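3.2 Sorting of household waste at the source

The households in the Plemard district received a divided container for the kitchen, so that food waste and dry waste could be kept apart from the first moment. In total 791 households took part in the study. Before the distribution, Crenshaw and Haddad visited 32 of them and asked where the waste was stored between two collections. Most of the respondents kept it under the sink, and the lack of space was the reason named most often for not sorting.

The size of the two compartments was discussed for a long time. An equal division is easy to explain, but it does not fit the habits of families who cook every day. For this reason we consider also the unequal division, as it is shown in Figure 2.
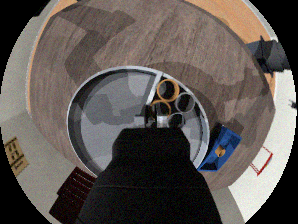 Figure 2. Round container with a thin white divider and compartments of different size (computer rendering).

The collection interval had a stronger influence than we expected. In the streets served by Pimeck, the dry fraction was stored up to seven days, and the residents complained little. For the food fraction the same interval was considered too long, especially in September, when the weather was still warm. These answers are compared with the weight records in Section 4.

Contact: Hazel Crenshaw | © 2021 Satis | Back to top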